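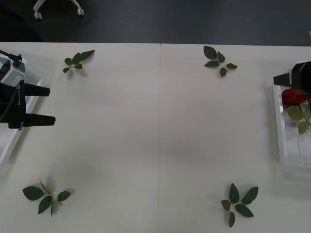

By the editor, Flaria
Opinion, July 18, 2025

Let people have fake flowers

Quick one this week, I have a deadline on the August pages and a sink that won't drain. But this has been bugging me.

The parish hall in Lerkine put artificial flowers in the front entry this spring. Nothing huge. A couple of vases. And the letters we got! You would think they had paved the garden. Tacky. Lazy. "An insult to the growers of this county," one reader wrote, on very nice paper. Fifteen letters in all, for two vases. When the clinic on Trilen Street cut its evening hours we got three.

So let me say it. I like fake flowers. I have them at home, on the shelf over the radiator where anything alive would be dead by supper. I've had them eight years. They've been through two apartments and one cat.

The case against them always starts with honesty. A real flower is real, a fake one is pretending. Fine. But look at what we're comparing it to. The bunch at the supermarket got cut green, chilled, put on a plane, chilled again, dyed sometimes, and wrapped in plastic with a packet of powder to keep it standing until the weekend. I read once that a rose can easily travel 3,000 miles before it gets to a bucket by the registers. I'm not going to be lectured about nature by that rose.

And yes, I know, plastic. Polyester, wire, glue, made far away and it never rots. Thats the good argument and I don't want to skip over it. If you buy a cheap bunch every season and throw it out, you are worse than the supermarket people, you are them plus a landfill. Buy once. Buy the decent ones. Dust them. If you can't stand to look at them for five years then don't bring them home. 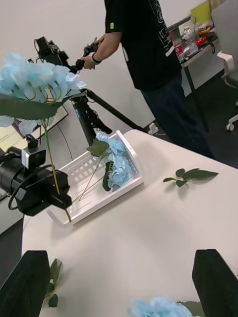
What gets me more is the snobbery, because that's what most of the letters were underneath. Fresh flowers say you have money going spare every week, and somebody with the time to trim stems and change the water. My grandmother had neither. She had a silk bunch on the TV set, faded to the color of weak tea on the window side, and she turned it around every few months so it would even out. Nobody in that house thought it came from a garden. It was there because she wanted something pretty in the room and that was the kind she could have.

Same with the cemetery. Every few years someone proposes a ban on artificial arrangements at the Lerkine cemetery, for tidiness. And I get it, they blow around, the mower eats them. But go look at who leaves them. People who live a long drive away and get out there twice a year. A daughter with a bad hip. They want something still standing there in between visits. Write a rule about fastening them down, sure. Ban them and you've just told those people their graves should look bare.

Then there's hospitals. Plenty of wards won't take fresh flowers at all. Pollen, standing water, nowhere to put the vase. So what do you bring? A balloon? I brought a friend one cloth stem, a peony I think it was meant to be, and it sat in her water glass the whole stay and then went home in her bag. Still has it. It's in her kitchen with the pens.

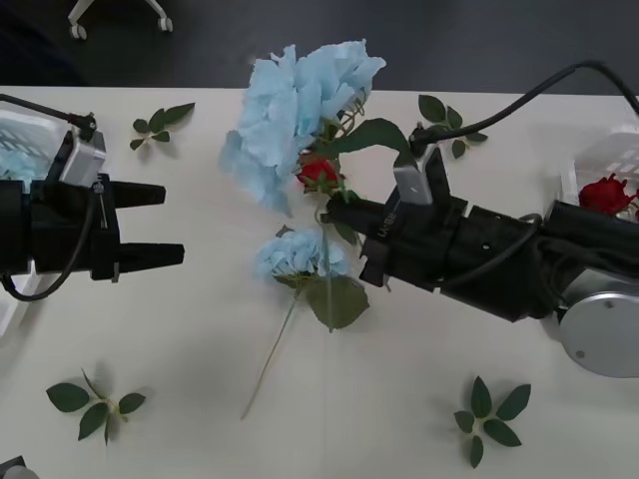
White tabletop, white basket, a little pale blue through the slots.

I should be fair to the florists. I called Hermans, where I've bought every funeral wreath of my adult life, half expecting to get hung up on. They sell both. Have for years, there's a rack at the back past the ribbon. The woman on the phone said the silk customers and the fresh customers are mostly the same people, they just want different things in different months. She was a lot calmer about it than our readers are. She also said most people arrange them badly, which I felt personally.

Where I will give ground: smell. There's no answer to smell. The scented ones are a crime, please stop, a lily that smells like a taxi is worse than no lily. And a wedding should have at least something on the table that's going to wilt, I can't defend that, it's just how I feel. Also I don't like them in restaurants. A dusty fake carnation between me and my soup makes me wonder about the soup.

But an entry hall? With one window, facing north, heated only when there's a meeting on? What living thing were they supposed to put there. A fern, somebody said. They had a fern. We all remember the fern.

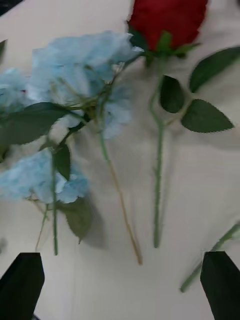
If you're going to do it

Some practical stuff, since the letters will come in anyway and a few of you will be asking on the quiet.

Bend the stems. They come out of the box straight as pencils and that's what gives them away, more than the petals do. Real ones lean.

Use less then you bought. Take out a third, put it in a drawer, swap it in later.

Don't put fake dew on anything. Don't buy the ones with the dew already on, either.

Dust. A hair dryer on cool does most of it. Twice a year minimum, and if you can write your name on a leaf you've waited too long. Keep them out of direct sun, or do what my grandmother did and turn the vase.

Mix in something real if it bothers you. A few twigs off the hedge, dried grass, whatever's around. I do this in winter and it helps a lot.

And if you just plain hate them, okay. Grow your own, I'll come admire them, I mean it. Leave a bunch on the Flaria front step and I'll put it in water. But lay off the parish hall. Whoever did those vases did it on their own dime and put them somewhere people walk past in wet coats, and I thought they looked nice.

Letters to the usual address. Keep them short please, the sink guy is here.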